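From: Amado Aquino
To: Cabanatuan House tenants and fitters list
Date: 14 Nov 2023
Subject: Re: Re: Touch-up order for scuffed tops, second floor

Xóchitl Camacho wrote:

> The second-floor rooms are next for surface work and I would like to
> settle the method before I order anything. Last time we used the
> Dustley hard wax on everything and the results were uneven. On the
> matte pieces it left shiny islands. On the glossier ones it hazed and
> had to be taken off again with solvent.
>
> Questions:
>
> 1. Do we need to identify the finish on every piece, or can we assume
> it is the same within a room?
> 2. Is Kisteno still the right cleaner to use before wax?
> 3. What is the cutoff between cleaning a top and refinishing it?
>
> I have 283 pieces on the register for the floor. If the answer to the
> first question is yes, I need to put hours against it.
>
> Xóchitl

Answers in order, then the procedure I would use.

On 1: you can't assume it. The register groups furniture by room, but pieces have been swapped between rooms for years and the asset tags were never updated. Of the 283 on your list, 198 carry a tag from the original purchase. The rest came in later from at least two suppliers, and I have no finish data for them. Test each untagged piece. For the tagged ones, test one per batch code and apply the result to the batch, unless the piece has plainly been worked on before.

On 2: Kisteno is fine for grease and hand marks. It is not a good choice ahead of wax, as it contains a conditioner that stays on the surface and stops the wax from gripping. I suspect this explains the hazing you got more than the wax does. Use plain dish soap at a low dilution, wipe with clean water, dry with a lint-free cloth, and wait an hour before going further. If there is polish buildup, use mineral spirits on a cloth first, then the soap.

On 3: I sort marks by what they do under a damp cloth.

A mark that wipes off is transfer from something else, usually shoe rubber, plastic or the base of a lamp. Clean it and stop there.

A mark that vanishes while damp and returns when dry is a shallow scratch in the clear coat. Wax or a light polish will fill it.

A mark that stays visible while damp has gone through the coat. Wax will hide it for a few weeks and then collect dirt. Those go on the refinish list.

The damp test should be done under a raking light held low at one side. Ceiling lights are close to useless for this on anything with a shine, because the reflection washes out the area you most need to see. I use a cheap LED work lamp laid on its side.

Procedure

Step 1. Clear the piece completely and check the tag against the register. Correct the register at this point, while you are standing in front of the piece. Corrections saved up for later do not get entered.

Step 2. Test the finish on a hidden spot, inside the back edge of a leg or under the overhang. Denatured alcohol on a cotton swab softens shellac in under a minute. Lacquer thinner softens lacquer. If neither does anything, treat it as polyurethane or a factory-cured coating and do not try to blend into it.

Step 3. Clean as above.

Step 4. Run the damp test over the whole top, front half first. The front half takes most of the wear on bedside cabinets, and white scuffs there are mostly in the wipe-off or shallow groups.

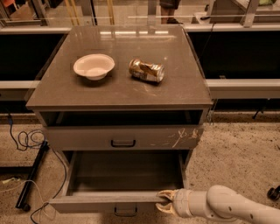 Step 5. Record the worst mark on the top, not the average. Use the three groups from the damp test and write the group number in the condition column. Please leave the old A to D grades alone; Droltlow billing still reads them.

Step 6. For group two, apply the Dustley wax by gloss level. On satin and matte pieces, rub along the length with a gray non-woven pad and buff by hand only. On glossy pieces, skip the pad and use a soft cotton cloth. Work an area no larger than your hand. Let it stand ten minutes before buffing.

Step 7. Check again under the raking light the next day. Fresh wax looks better than it is.

Hours

Allow 12 minutes for a tested and cleaned piece with no repair, and 25 for one that needs wax. Refinish items should be priced separately. I would put 62 pieces in the first pass, pick them from both ends of the corridor, and use those results to estimate the remainder.

Supplies for that pass: soap, mineral spirits, denatured alcohol, lacquer thinner, swabs, gray pads and two tins of wax. Check the wax tins in the basement store before ordering. The clear is usable, but the amber had separated when I opened it.

Solvent rags go flat to dry outdoors and then in the metal can, not in the room bins.

I can do the finish testing on the untagged pieces if you send me the room list.

Amado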